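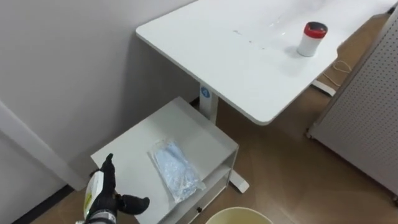 **How often should the supply shelf in a shared workroom be cleaned and restocked?**

Wipe the shelf once a week and check its contents on the same occasion. In January, when more members are indoors and the heating dries out finishes and glues faster, the Histetti workrooms do both twice a week.

The guidance on this page applies to the Toledo and Markow workrooms and to the small kitchens attached to them. Members are welcome to copy it for use at home. It was last revised on Apr 8, 2023, and replaces the sheet formerly posted beside the sinks.

## Spray bottles

Every spray bottle must carry a label that states the contents and the date of filling. A bottle without a label is to be emptied according to the instructions for hazardous liquids and is not to be sniffed for identification. Labels written in pencil last longer than those written in felt pen, which tends to run when the bottle is handled with damp fingers.

- Fill bottles to the shoulder only. An overfilled bottle leaks at the collar.
- Mix water-based cleaners fresh each week and discard what remains.
- Never combine bleach with vinegar, ammonia or any other cleaner. Never refill a bleach bottle with another product.
- Rinse a clogged nozzle under warm water for a full minute. If it still sputters, soak the head overnight in plain water.
- Store bottles upright, with the nozzle turned to the closed position.

For general surfaces, a few drops of dish soap in warm water are sufficient. Stronger products are kept in the locked cupboard and are issued on request. Spray the cloth in place of the surface when cleaning near outlets, switches or the motor housing of any machine.

## Cloths and sponges

Cotton cloths are sorted by task: plain for benches, striped for kitchen counters, and old toweling for floors. A cloth that has been used on a floor does not return to the counter, even after laundering. Sponges are replaced every two weeks.

Cloths used with linseed oil, Danish oil or similar finishes present a serious fire risk and must never be crumpled and left in a bin. Spread them flat outdoors, in a single layer, until they are completely stiff, or submerge them in water in the lidded metal can. Ms. Adoración Zabala, who supervises the Markow workroom, will show any member where the can is kept. Members who finish late in the evening should use the can — the outdoor rack is not checked after closing.

## Masks, gloves and eye protection

Disposable face masks are suitable for sweeping and light household dust. They do not seal against the face and are not adequate for sanding, for spray finishes or for solvent fumes. A fitted respirator with the correct cartridge is required for that work.

Keep unused masks in a closed bag away from the bench. Take masks out by the ear loops. A mask that has been worn is discarded at the end of the session and is not returned to the bag. Gloves are stored by size, and the box is opened from the top so that the oldest stock is used first.

Safety glasses should be washed with soap and water and left to air dry. Paper towels scratch the lenses.

## Shelves and cabinets

Metal shelving resists moisture but shows rust wherever the paint has been chipped. Touch up chips promptly with a small brush and enamel paint. Before painting, rub the spot with fine abrasive paper and wipe it clean.

Heavy items belong on the lowest shelf. Liquids are placed below dry goods, so that a leak does not spoil paper, powders or bandages. Items used daily should be kept between waist and shoulder height. Shelf liner is useful in the kitchen cabinets but traps sawdust in the workroom, and it has been removed there.

Loose fasteners on a cabinet are tightened by hand first and then with a quarter turn of the screwdriver. Sheet metal strips easily. If a screw turns without gripping, move up one size or fit a nut behind the panel.

## Kitchen counters and drains

Crumbs are brushed off before any liquid is applied. Wipe from the back of the counter toward the front, rinse the cloth, and repeat. Stone counters are not to be cleaned with vinegar or lemon juice, as acid dulls the polish.

A slow drain is first cleared with a plunger. If this does not help, place a bucket under the trap, unscrew it, and remove the obstruction by hand while wearing gloves. Chemical drain openers are not permitted in either building. Grease is collected in a jar and put out with the general waste. The kitchen at Toledo has older pipes, and coffee grounds must not be rinsed down the sink there.

## Ordering supplies

Supplies are ordered through Lotero. The standing order covers 22 items for each workroom, and changes to it are approved by Ms. Itziar Vallejo. The annual allowance for consumables is $4,000, of which $2,000 is assigned to each workroom. Members who notice that a product is running low should write it on the card inside the cupboard door, giving the size as well as the name.

Requests for scented products are not accepted. Several members have sensitivities, and the unscented versions clean equally well. Donations of partly used cleaners cannot be accepted either — the contents cannot be verified once the container has been opened.

Questions about this page may be left at the front desk in either building, addressed to Ms. Vallejo.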